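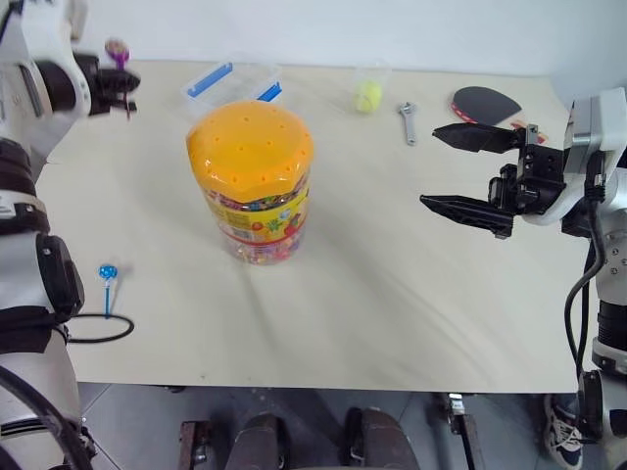 Re-lacquering a satin tabletop: how long before it takes a load?

I have two worktops to recoat this spring and would like opinions on cure time before I commit to a product. The finish is a waterborne two-part satin, sprayed, over a tinted primer. The color is a light cream, same as the tabletop in the photo, against plain white walls, so any yellowing or sheen difference shows up immediately. The data sheet from Femstead gives dry to touch, dry to recoat and "full cure", and the last number is a range so wide it tells me nothing. Shop is kept at 70 F. What are people using as the point where the top can go back into service?

– birnwood_shop

---

kerf_and_till
Posted 2018-03-11

Depends what service means. Paper and a keyboard, next day. Anything with rubber feet, wait the full range. Plasticizer migration from rubber feet will mark a satin topcoat long after it passes the fingernail test.

---

Tarek Belhaj

I disagree with the fingernail test as a criterion at all. It measures surface hardness at one spot with an uncalibrated nail. Spray a scrap panel of the same substrate with the same film build, keep it next to the job, and do your abuse on that. When a weighted rubber pad left overnight comes off without a print, the top is ready. In my shop that is usually well inside the data sheet range, but I have also had one batch that never got there because the hardener had been open since October.

---

kerf_and_till

A scrap panel is fine if the film build really is the same. Most people put a heavier coat on scrap than on the job. Then the panel lags and you wait for no reason.

---

Tarek Belhaj

Then use a wet film gauge on both. They cost less than the lacquer you are waiting on.

---

birnwood_shop

Both gauged, noted. Second question. The old topcoat on one of these is unknown. It does not soften with alcohol and barely reacts to lacquer thinner. Scuff and go over it, or strip?

---

oleo77

If thinner barely touches it, it is a crosslinked finish of some kind. Scuff with 320, clean, prime, coat. Stripping a sound crosslinked film off a painted panel is a day of work that makes the substrate worse.

---

Tarek Belhaj

Agree with oleo77 on not stripping, with one condition: do a crosshatch tape test on the old film first, in the middle and at an edge. If the old coating is lifting anywhere, everything you put on top of it is only as good as that bond. Edges near a sink or a window are the usual failures.

---

mdf_martin

Going against the room here. I strip or replace the panel every time on commercial jobs. We had a run of counters for Benkirane where scuff and recoat passed the tape test on day one and let go in sheets the next winter. Cost of the callback was more than new panels would have been.

---

oleo77

What was the primer?

---

mdf_martin

Stultent 1291, the gray one.

---

oleo77

That primer wants a tighter scratch than 320 gives you. I would go to 220 under it. I don't think your failure says much about recoating in general.

---

mdf_martin

Possibly. We were at 320, per the sheet we had at the time. I still replace panels.

---

kerf_and_till

220 is a tighter scratch? You mean deeper.

---

oleo77

Deeper, yes. Wrong word.

---

birnwood_shop

Tape test done at 3 locations, middle and two edges. No lifting. I am going to scuff at 220, prime, sand the primer at 320, then two coats of the satin with a gauged scrap panel alongside. Rubber pad goes on the panel overnight starting the second week. Will post the result – good or bad.

---

kerf_and_till

Put the pad on bare lacquer and another on a piece of cork. If only the bare one prints, you have a rubber problem and the film is fine. Cork pads under everything and you can move it back in.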